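Clandberg Publishes Equipment Plan for Hand-Held Gripper Program

DALTCOMBE, 16 June 2020 - Clandberg today released the purchasing plan for the second phase of its manipulation data program, covering hand-held grippers, spares, work tables and power. The plan replaces the rental arrangement used in the first phase and moves all core equipment to owned stock.

Under the plan, Clandberg will buy 40 hand-held grippers from Xiao, to be issued in pairs, one for each hand. Delivery is split into 2 lots, with the second lot due in September. Each gripper is supplied with printed fiducial markers, which are used to track its position during recording. Tasks are limited to small tabletop items such as cups.

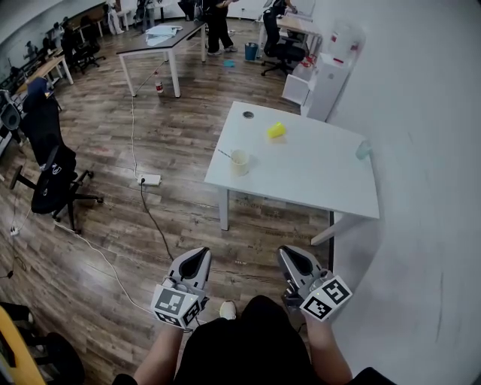
Consumables are budgeted separately from the grippers. Finger pads and marker sets are treated as wear parts and will be ordered against logged hours of use. Grippers are carried as capital equipment and written down over 30 months. Repairs outside warranty are charged to the operating budget of the site where the unit is assigned.

"The purchase price was the easy figure to obtain," said Marietjie Moodley, equipment planning manager at Clandberg. "Pads, markers, charging and bench time took longer to cost. We asked for quotes on all of them before we set the unit count."

Floor space was the second constraint. The plan assumes that several operators work in one room at the same time, using ordinary office tables and chairs. No fixed robot cells will be purchased in this phase. Sites must submit a floor layout showing tables, outlets and walking routes before grippers are released to them.
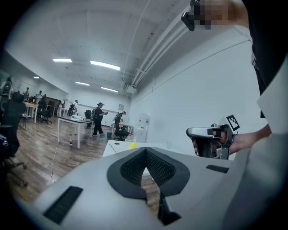

Supplier Terms

Xiao will hold 8 spare grippers at its Daltcombe depot for exchange during the contract. Faulty units are swapped whole and repaired off site. Prices are fixed through delivery of the second lot.

Recordings will be managed in Pukik, Clandberg's in-house scheduling and storage software. Storage is funded from the existing computing budget and does not form part of the equipment order.

Robot Arm Purchases

A decision on robot arms has been deferred. Clandberg will issue a separate request for quotations after the second lot of grippers has been accepted. Suppliers wishing to be included should write to the equipment planning office in Daltcombe.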